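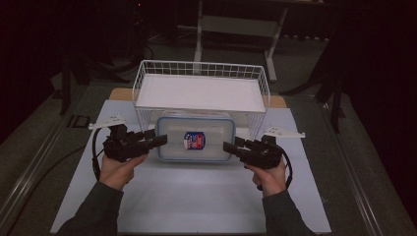

Posted 5/31/24 by saltbox_ed

Moving from Weltstead to Pilidport in two weeks and Isby wants $1,145 for a two-bedroom haul, plus $15 a box for "fragile," a word they define generously. Has anyone talked them down? My desk is going too, and I'd like the blue-gray mat on top of it to arrive in the same century.

marmot55
Used them in February. Price was fair. The sofa came with a new personality.

quillfeather
Roll the mat, don't fold it. Mine was folded by professionals and still has a ridge you could ski.

saltbox_ed
Rolled it is. And the price?

tollbridge
Try Baumgartner. They quoted me $124 less for the same route.

marmot55
Baumgartner quoted me less too – then found stairs. I live on the ground floor.

tollbridge
Two steps at the porch is stairs.

marmot55
Two steps is a porch.

Contact the moderators | © Weltstead Neighbors Board | Back to top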